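제목: Re: Re: 그렐라드 공시 누락 건, 민원이 또 다른 데로 넘어갔답니다

다들 안녕하세요. 주주모임 메일링에 오랜만에 글 씁니다. 지난번 메일 읽고 바로 답장하려다가 애들 방학에 치여서 이제야 앉았네요 ㅎㅎ

> 안녕하세요, 눈팅만 하던 회원입니다.
> 그렐라드(Grellard)가 자회사 플롬스카(Plomska)에 빌려준 돈 205억 원 있잖아요.
> 이게 반기보고서 주석에는 있는데 수시공시로는 나온 적이 없습니다.
> 제가 1월에 감독기관에 민원을 넣었는데 22일 만에 온 답이
> "소관 부서로 이첩하였습니다" 한 줄이었어요.
> 그 뒤로 소식이 없는데 이럴 땐 다시 넣어야 하나요, 기다려야 하나요?
> 그리고 주주명부 열람은 몇 분이나 같이 하실 수 있는지도 궁금합니다.

일단 저라면 새로 넣지는 않겠어요. 저도 작년에 답답해서 같은 내용으로 두 번 넣었다가 중복 민원으로 묶여서 오히려 더 헷갈렸거든요. 먼저 넣은 접수번호로 전화해서 "지금 어느 부서 누구 담당이냐"를 물어보시는 게 제일 빨랐습니다. 이첩됐다고만 하고 끊으려고 하면 이첩 문서 번호를 꼭 달라고 하세요. 그 번호가 있어야 넘겨받은 쪽에서도 찾아줍니다. 저는 점심 직후에 걸면 계속 통화 중이라 아침 9시 땡 하자마자 걸었어요.

그리고 민원 내용 말인데요, 첨부해 주신 초안을 읽어보니 화나신 건 충분히 알겠는데(저도 화나요!) 앞의 두 쪽이 전부 경영진 비판이더라고요. 담당자가 보고 싶은 건 언제 이사회 결의가 있었고, 금액이 자기자본 대비 얼마고, 그래서 공시 대상인지 아닌지 이거거든요. 그 부분이 뒤쪽에 가서야 나와요. 순서만 바꾸셔도 훨씬 나을 것 같습니다. 경영진 얘기는 맨 뒤에 한 단락 정도로 줄이시고요. 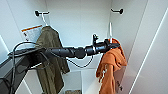
대여금 자체에 대해서는 저는 아직 반반입니다. 플롬스카가 창고 부지를 산다고 빌린 돈이면 담보가 잡혀 있어야 하는데 주석에는 담보 얘기가 한마디도 없어요. 만기도 "1년 이내"라고만 돼 있고요. 그런데 또 이게 예전 대여금을 연장한 거라면 새로 공시할 의무가 있는지부터 따져봐야 한다는 의견도 있더라고요. 저는 법 전공이 아니라서 여기 계신 분들 중에 잘 아시는 분이 한번 봐주셨으면 합니다. 회사 주담한테도 물어봤는데 "법무법인 아마드푸르(Ahmadpour) 검토를 거쳤다"는 말만 되풀이해요. 검토 의견서를 볼 수 있냐고 했더니 그건 내부 문서라고 하고요.

주주명부 열람은 지금까지 저한테 같이 하겠다고 하신 분이 4명입니다. 청구서는 제가 써둔 양식이 있으니 필요하신 분은 따로 메일 주세요. 이유를 꼭 구체적으로 적으셔야 해요. "주주로서 궁금해서"라고 쓰면 거절당하기 딱 좋습니다. 저는 "정기주총 의결권 위임 권유를 위함"이라고 썼어요. 잔고증명만으로는 안 되고 증권사에서 소유자증명서를 떼야 하는 경우도 있으니까 미리 증권사에 문의해 보세요. 제가 쓰는 데는 지점 방문해야 한다고 해서 반차 냈습니다 ㅠㅠ

아 그리고 플로드턴(Plodton) 공장 매각설 물어보신 분 계셨죠? 그건 종목게시판에서만 도는 얘기고 저는 근거 있는 자료를 하나도 못 봤어요. 민원에 섞어 넣지 마세요. 확인 안 된 내용이 하나 끼면 나머지까지 싸잡아서 풍문 취급받습니다.

비용 얘기도 잠깐 할게요. 내용증명 보내고 등본 떼고 복사하고 해서 지금까지 제가 쓴 돈이 70,000원이에요. 이 정도는 그냥 제가 낼 테니까 입금하신다는 말씀들은 그만하셔도 됩니다(진짜로요). 나중에 변호사 상담을 받게 되면 그때 다시 여쭤볼게요. 상담은 두 군데 정도 알아보고 있는데 한 곳은 소액주주 사건은 안 맡는다고 해서 빼야 할 것 같아요.

전화해 보시고 담당 부서 알아내시면 여기에 꼭 올려주세요. 저도 같은 부서로 의견서를 하나 보태려고 합니다. 접수번호는 공개 메일에 쓰지 마시고 개인 메일로 주시고요. 지난번에 어떤 분이 주민번호 뒷자리까지 나온 파일을 통째로 올리셔서 식겁했습니다.

추신. 의견서 초안은 이달 안에 돌릴게요. 오타 많아도 이해해 주세요.

공유 4 · 댓글 22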